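Back to sewing after a long gap

I got the old machine out again in January, after it had sat in the hall cupboard since we moved to Lidton. The plan was curtains for the back room. I had 192 centimetres of linen left over from the last house and thought I could get away with it. I couldn't, so the linen became cushion covers.

Heather Matheson lent me her overlocker for the edges and a tin of bobbins, most of which don't fit my machine. She also told me to wash the fabric first. I skipped that with the first cover and it shrank enough that the zip now buckles at one end. 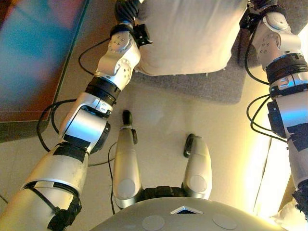 The second lot went better. I washed the linen twice, ironed it while it was still damp and cut each piece 20 millimetres bigger than the insert all round. I've also given up on zips for now. An envelope back takes a bit more fabric but there's nothing to swear at, and you can pull the cover off for the wash in a few seconds.

Thread was the other lesson. I'd been using whatever was in the drawer, and some of it was old enough to snap when I tugged it. A new reel of polyester fixed most of my tension trouble – the rest was a blunt needle.

The curtains are still to do. Anel Fourie reckons I should buy a pair ready-made and take up the hems, and the colour I want is on sale at the shop near her work. I'll measure the window again this week, and Heather can have her overlocker back once the last two covers are finished.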